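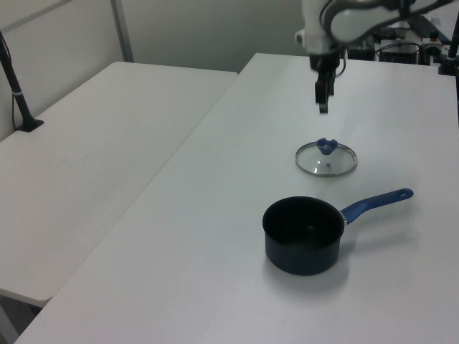 Bit-na Byun

Can I freeze potato leek soup if I've already put the milk in? I made a huge batch Thursday thinking my sister's family was coming over, and then they canceled, so now I've got way more than two people can eat! I did blend it. No cheese in it, just leeks, potatoes, broth and whole milk.

Szabolcs Takács
You can, but it'll probably look split when it thaws. Mine always does. I warm it up on low, never let it boil, and hit it with the stick blender right at the end, and it comes back pretty smooth (a little grainy if you're picky, which my kids are). Leave an inch of space in the containers. Next time freeze it before the milk goes in and stir that in when you reheat.

Ha-rang Hong
i wouldnt, potatoes go weird

Bok-nam Sung
Blended potato is fine, it's the chunks that turn spongy on me! If it looks thin after thawing, I stir in a spoonful of instant mash. I use mine up by the end of February so it doesn't get that freezer taste.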